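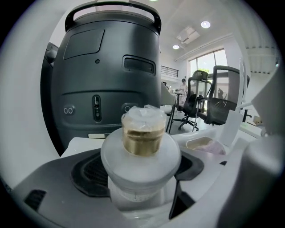 Chapter 4
Paying for It: Budgets, Quotes and the Cost of Everything Else

In this chapter
The purchase price and why it is the easy part
Reading a quote without flinching
Planning the room, the benches and the people
Setting a figure for things you have not thought of

4.1 The number on the front page

Every equipment plan begins with a price, and the price is usually right. It is printed clearly, it has been checked by someone in sales, and it covers the machine. Trouble starts on the second page, where the word "excluding" first appears.

Consider Plevton, a small firm that wanted to automate the handling of cups, tubs and trays on one packing bench. It asked for quotes from two suppliers, Ellus and Hirnano. Ellus offered the lower price and a delivery time of 44 days. Hirnano asked for 1,335 pounds more and included fitting, spare fingers and two days of training. Plevton's manager chose Ellus, and was very pleased with the saving until the invoices for fitting, spare fingers and training came in.

There is no villain in this story. Both quotes were honest. One of them simply answered a longer question.

4.2 What the bench will ask of you

Before you compare machines, write down the work. Which objects must be picked up? Are they stiff, soft, clear, shiny or wrapped in film? A cup with a wide rim and a small tub covered in crinkled plastic are both "containers" to a buyer, but they are two separate problems to a gripper, and may well be two separate lines in the budget.

Then comes the teaching. Many systems now learn from people doing the job by hand with hand-held grippers, and those hours belong in the plan - wages, desk space and all. 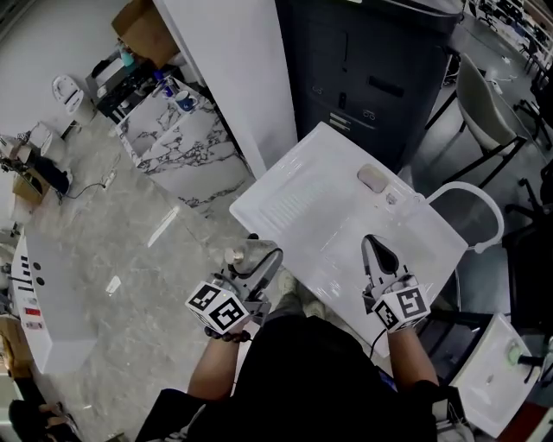
Budget for those hours as you would for any skilled work. People get tired, trays have to be set out again, and the second week is always slower than the schedule says. Plans tend to list the person as "existing staff", a phrase meaning that the cost has been moved to a page you are not reading.

Floor space deserves the same care. Measure the room with the chairs in it. Count sockets, and allow for cables that must go somewhere other than across the walkway.

4.3 The Nowicki sheet

Throughout this chapter we shall use the Nowicki sheet, a one-page form with a column for what you were quoted and a wider column for what you forgot. Fill in the left side first, in pencil. The right side is dealt with in section 4.4, for which you may want a second copy.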